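How I Finally Got My Yarn Stash Sorted

Posted March 17, 2023

I have been knitting for 15 years and for most of them my yarn lived in grocery bags under the bed. Then we moved to Movthorpe, the new bed has no space under it, and I had to come up with a system. It took me one rainy afternoon (plus a lot of tea) and I'm still using it, so I'm writing it up for everybody who asked!

Step 1: Get it all out

Every ball, every half ball, the sad little leftovers in your coat pockets. I put an old sheet down on the floor first so I wouldn't be picking carpet fluff out of my mohair for a week. Check for moth damage while you're at it, and if anything looks nibbled, bag it and get it away from the rest.

Step 2: Sort by weight, then by color

I know, I know, color is more fun. But when I start a pattern I go looking for "worsted" long before I go looking for "green." I ended up with 3 piles: sock and lace, middling, and chunky. If you've lost the label, wrap the yarn around a ruler and count the wraps in an inch. A good wraps chart will tell you which pile it goes in.

Step 3: Pick your bins

Soft fabric ones are my favorite by a mile. They squash into a shelf, they don't snag, and a stripe hides a multitude of sins. Measure your shelf before you shop, height too, and leave yourself enough room to get a hand in over the top.

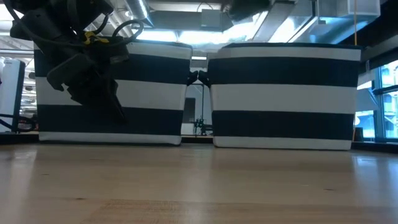

Step 4: Wind the loose stuff

Anything that has come undone gets wound into a cake or a ball before it's allowed in. My friend Clive Pickering swears by a nostepinne, I just use my thumb. Don't wind too tight or the yarn loses its bounce.

Step 5: Tag it

I cut up old birthday cards, punch a hole and write down the fiber, the weight and how much is left. Tie it on with a bit of the same yarn. Cedar blocks go in last, and I sand mine every October when the smell fades.

Next week I'm tackling the needles, wish me luck!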